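Notes for the Talness talk, Sunday slot, 20 min incl. questions

Say hi, check the mic, ask who's moved in the last year (hands!). Then straight in.

So I've moved 5 times, and the last one, from Ukby to Talness, is the one where I finally got my boxes right. I had 127 of them. Let that sit for a second, people usually laugh.

The big mistake on the early moves was books in huge boxes. Small box for books, big box for pillows and coats. Tape the bottom seam twice, and write the room on the side, never on the lid, or you'll be unstacking all night to find the coffee maker.

Then the Noltano story. Keep it short this time! I paid nearly 2000 dollars for storage and half of what I kept in there went to the thrift store anyway.

(slow down, sip of water)

Next bit is flaps. Leave them folded out while you fill, then close the short ones first.

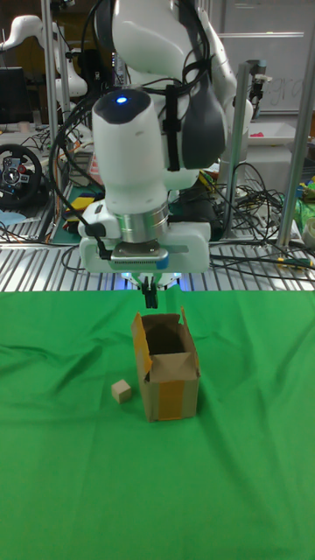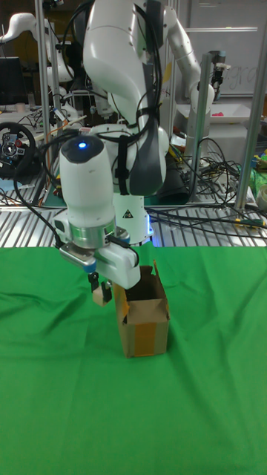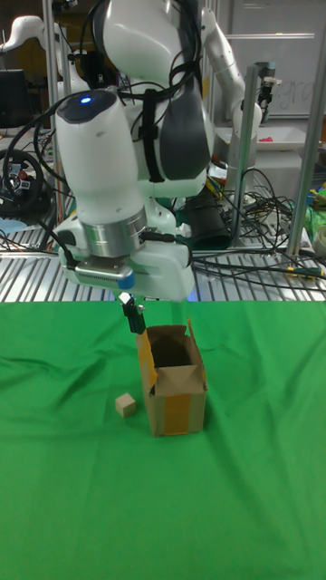

Okay, labels. I use the Batista numbering sheet, one line per box, and I keep it on my phone plus a paper copy in my bag. Kitchen starts at 10 because I always find more kitchen stuff later and want the low numbers free for the open-first boxes. Mention sheets, a towel, phone charger, toilet paper.

If time's short skip the part about wrapping plates and go to questions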